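Sorting the card box, one Thursday afternoon

I have been meaning to get the cards in order since September. They'd been living in envelopes, in coat pockets, inside books as markers, and I'd promised myself that everything would go through somebody's hands once, get looked at front and back, and then go home to a proper box. The target was 200 cards. We managed 156, and I'm still rather pleased with that!
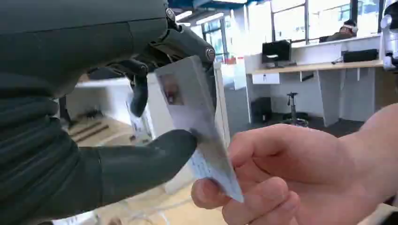 The glossy ones are the fiddly ones. They show every fingerprint, so I've got into the habit of holding them by the edges and tilting them about under the light to check for scratches. The print at the bottom is tiny on a lot of them - I gave up and fetched my reading glasses after the first 60.

Most of the older ones came out of the Foltum swap bundle, which is a lovely mixed bag and in no order whatsoever. A bit of standing up and stretching between batches does help, and so does good overhead light.
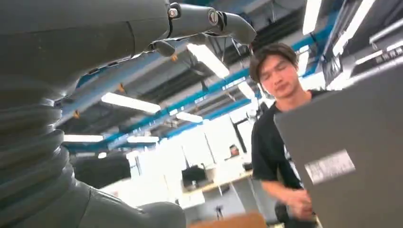 Dralider wrote in to ask why we don't just sleeve the lot and be done with it, as sleeved cards slide past each other so much more easily. Fair point, and I've tried it, but my box gets full very quickly that way. I only sleeve the favourites now.

Back to the desk, then. A laptop open for the list, a phone close by, one card out flat and a stack of papers or cards standing by in the wooden box - I do love a wooden box, it makes even a scruffy stack look cared for.

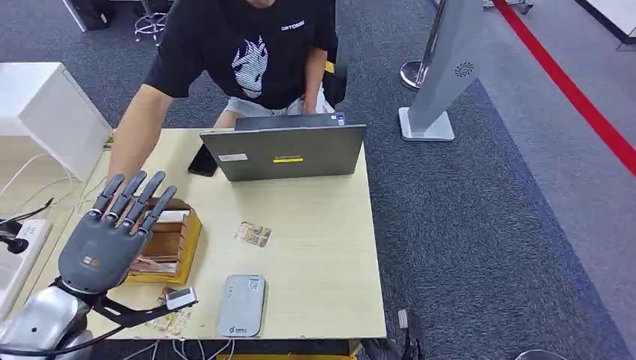
Still to do

The last of the Foltum bundle, plus 2 envelopes I found behind the bookcase afterwards. Dividers as well, if I can find some that fit.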